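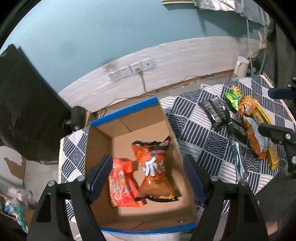

About Wovdale

We write software for robot hands. Perception, grasp planning, the control loop underneath, and the tools you need when one of those goes wrong at four in the afternoon.

Started by Ginette Charbonneau and Raymonde Carrier, who met at Fortin working on conveyor timing and got tired of code that only worked on square boxes. Ginette runs planning and control. Raymonde has perception, plus most of the phone calls.

What we're good at — soft packaging. Shiny bags, crinkly ends, wrappers lying on top of other wrappers. A depth sensor hates foil and a planner hates anything that changes shape when you squeeze it. So we spend our days on that.

What we make:

Trekness — the planner. Takes a messy pile, picks an order, plans for 2 arms without them bumping elbows. Replans at 30 Hz.

Sanix — log viewer and replay tool. Started as a script of Raymonde's, now everbody here has it open all day. Scrub through a run, see what the model saw, label the bad grasp, move on.

Both run on a normal desktop. Python on top, C++ where it has to be fast. Docs are decent for Trekness, getting there for Sanix (July, hopefully).

Our test set is at 694 packaged items and still growing. If you make something awkward to pick up, send us a case of it.

The team is small. Mostly engineers, a couple of people who came over from warehouse work and catch things the rest of us miss. No sales department, so emails get answered by whoever wrote the code. Might take a day or to.

Hiring: one controls person, one tooling person. Visits on Tuesday afternoons, write first.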